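Wrist camera, week whatever

Wednesday, May 1, 2024

So I finally ripped out the old segmentation step. I'd been putting it off most of April, mainly because Dellow (my planner, named after a street I used to live on) was built on top of it and I knew I'd be chasing broken imports for days. Two evenings, in the end. Not bad!

The old code looked for dark blobs and tried to decide which ones were the robot's own fingers. Great plan until the background is dark too. Look what it had to deal with:
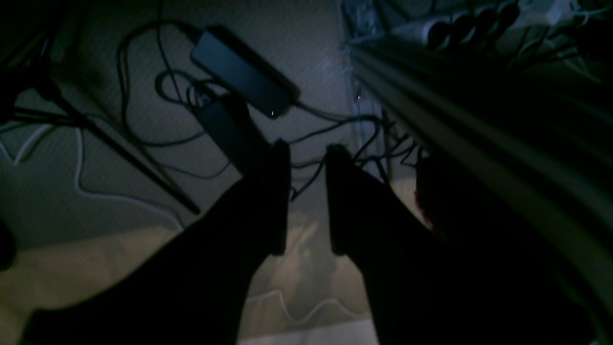
Black fingers, black cables, black power adapters. Good luck, threshold.

The mask would happily grow out of a fingertip, run along a cord and claim half the floor as gripper. Then Dellow would decide the hand was somehow wider than the room and refuse to plan anything. I got 85 of those errors in one log file before I gave up and went to bed.

What I do now is much dumber. The camera rides along with the gripper, so the fingers can only show up in certain places, and where they are depends on how far open they are. I saved 16 masks, one per opening step, and the code grabs the closest one from the encoder reading and blends it with its neighbor. No blobs, no thresholds, no guessing. It takes roughly 4 milliseconds on the old desktop, which I'm pretty happy about.

There's still a timing problem. The encoder message and the camera image don't arrive together, and if the fingers are moving the mask lags behind -- you get a thin black sliver that the edge finder thinks is a lovely crisp edge.

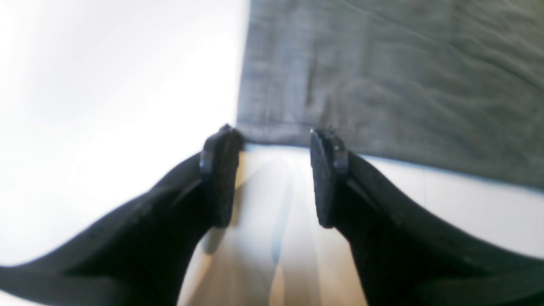
Cloth is where that really hurts, since the hem is the thing I want to grab and it ends up right next to the pads. A fake edge there beats the real one every time. My fix for now is to pad the mask by a few pixels and throw out any edge that touches it, but that also throws out good hem when I'm close in. I think the right answer is to buffer the encoder readings and interpolate to the image timestamp. Galanis, my logging tool, already stores both clocks, so most of the pieces are there.

Next up is the buffer, then cleaning out the config folder, which has 2 files called final and I couldn't tell you which one gets loaded.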